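Unit 4 handout – Automation and the people on the route
H. Hinds, 13 April 2020

Carry on from the Kettunen reading. Case is Dosport, parcel firm, sidewalk delivery robots on the short routes. Walkers used to do them, 23 people. Now look at the ground they cover, simulated:
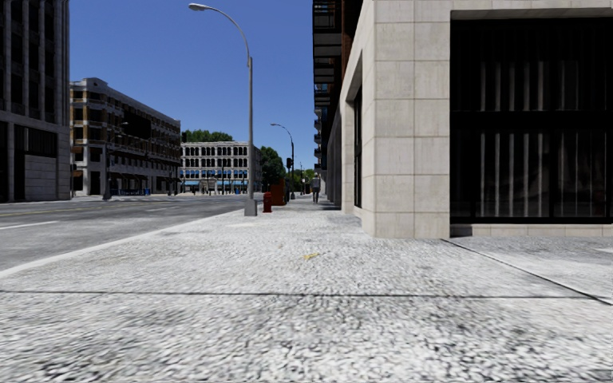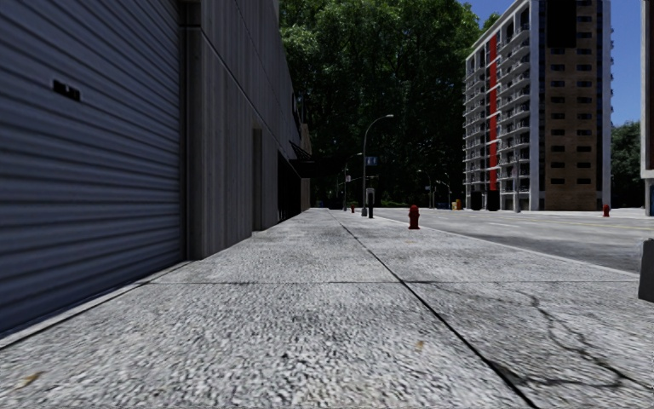
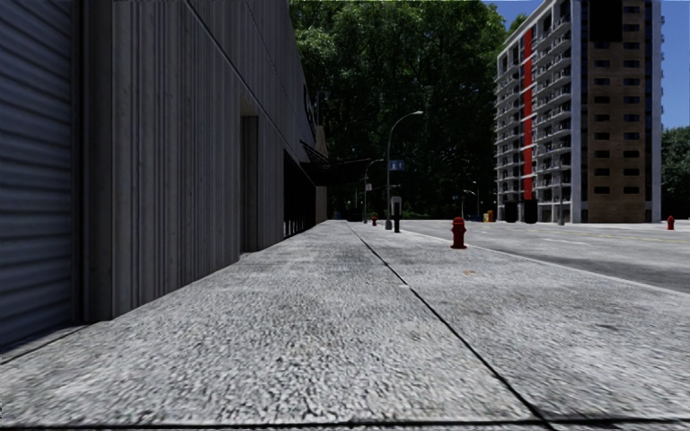
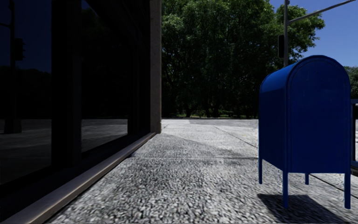 Sidewalk in all four. Hydrants in the first three, mailbox in the last.

What happens to the walkers' jobs when the robots take the short routes?
Most of them move to remote watching and rescue calls, and a few leave. Hours get steadier, pay stays close, but the work is sitting down and alone.

Notes from the Wetel interviews (read before Septmber session):
– one operator per 55 runs a shift, was 70, union got it down
– walkers knew the doormen, operators dont
– blame. Robot stuck, whose fault? Still on the operator's sheet
– training: two days on the Edska console, too short acording to everyone asked

Think about who gets asked before a route is handed over. At Dosport it was the shift leads only. Bring one page on that, pp. 53 on in the reader.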